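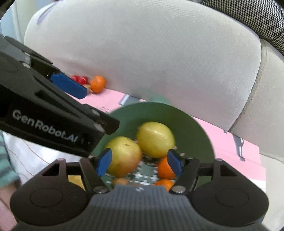 Cesto com fruta em cima do sofá.

ATA DA REUNIÃO: Grupo de Acompanhamento do Recenseamento Local, freguesia de Marnuvard

Início: 18h05. Sala pequena do 1.º piso.

Presentes: Mahsa Bagheri (preside), Ji-hoon Ji, Radosław Laskowska, Jae-hoon Yang. Mircea Surdu entrou já no ponto 2. Ata redigida por J. Yang.

Ponto 1. Ata anterior
Aprovada com uma correção: onde se lia "lugar de Hong" deve ler-se "bairro de Hong". Sem mais.

Ponto 2. Moradas em falta
R. Laskowska apresentou o ficheiro de moradas. Total atual: 3,849 registos (com vírgula à inglesa no mapa, fica por corrigir). Problema principal continua a ser Dodik: números de porta repetidos na rua de cima, anexos arrendados sem número próprio, duas travessas que mudaram de nome e aparecem com os dois. M. Surdu perguntou se os anexos contam como alojamento separado. Resposta: contam se tiverem entrada independente e alguém lá viver habitualmente. Se for só arrumos, não.
J. Ji lembrou que no levantamento passado os anexos ficaram todos de fora e que isso se notou depois na divisão das assembleias de voto. Discussão. M. Bagheri pediu para não se misturar as duas coisas nesta reunião; o desenho das secções é assunto da Assembleia de Freguesia.
Decidido: visita porta a porta em Dodik antes de fechar a lista. Responsáveis Laskowska e Surdu.

Ponto 3. Quem é contado
Ponto mais longo. Chegou carta de um grupo de moradores de Miltine a pedir que os residentes estrangeiros sem autorização de residência sejam listados à parte, ou retirados do total. Lida em voz alta.
M. Bagheri: o questionário não pergunta a situação documental, e não vai perguntar. Conta-se quem reside.
J. Ji concorda. Diz que só o rumor da lista à parte já fez com que famílias em Hong não abrissem a porta no teste de novembro. Quer resposta escrita e pública.
M. Surdu concorda com o princípio, mas acha que a resposta deve ser curta e não entrar em polémica com os moradores. Alguns assinaram sem ler, segundo ele. J. Ji não aceitou esta parte e pediu que ficasse em ata. Fica.
R. Laskowska propôs texto de um parágrafo: contam-se todos os residentes habituais, os dados são confidenciais, não são passados a outros serviços. 
Votação: 4 a favor, M. Surdu absteve-se quanto à palavra "todos", depois retirou a abstenção. Aprovado por unanimidade. Bagheri assina, Yang envia.

Ponto 4. Folhetos e atendimento
Impressão de 500 folhetos aprovada. J. Yang disse que não chega para Miltine e Hong juntos. Segunda tiragem só depois de vista a despesa da primeira. Tradução: faltam ainda duas línguas, J. Ji fala com os tradutores. O texto sobre confidencialdade passa para a frente, em letra maior, por proposta de Laskowska.
Atendimento presencial na junta, de manhã, e um fim de tarde por semana para quem trabalha. Horário a afixar.
Decidido incluir no folheto a pergunta que mais tem chegado ao balcão, com a redação abaixo.
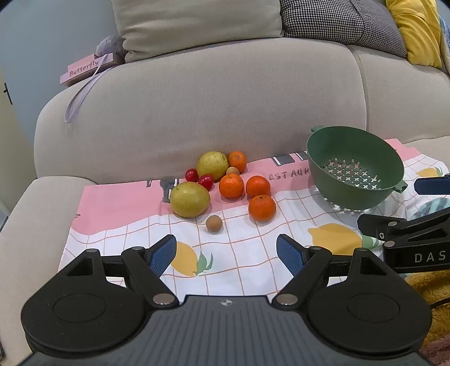
Tenho de mostrar documento de identificação a quem vem fazer o recenseamento?
Basta responder ao questionário; o recenseador é que tem de mostrar o cartão, e pode pedir-lho antes de abrir a porta.

Ponto 5. Recenseadores
Dezoito candidaturas (18), entrevistas feitas a todas menos duas. Faltam pessoas que conheçam Miltine a pé. M. Surdu indicou dois nomes, terão de concorrer como os outros. Formação numa só sessão, Laskowska prepara os casos práticos: estudantes deslocados, filhos em guarda partilhada, quem trabalha fora e só vem ao fim de semana, idosos em lar. J. Yang pediu que se treinasse tambem o que fazer quando a pessoa se recusa. Bagheri: regista-se a recusa, não se insiste à porta, volta outra pessoa noutro dia.
Cartões de identificação: o modelo antigo não tem fotografia. Refazer.

Ponto 6. Outros assuntos
Chave do armário dos mapas, pede-se a quem a tem que a devolva.
J. Ji quer que as reuniões passem a ser abertas ao público. Fica para a próxima, primeiro ponto da ordem de trabalhos.

Tarefas
Laskowska: ficheiro de moradas corrigido, casos práticos, visita a Dodik.
Surdu: visita a Dodik, avisar os dois candidatos do prazo.
Ji: traduções.
Yang: envio da resposta a Miltine, folhetos, horário, cartões novos.
Bagheri: assinatura da resposta, informar a Assembleia de Freguesia.

Encerrada às 20h10. Próxima reunião na mesma sala, convocatória por correio eletrónico.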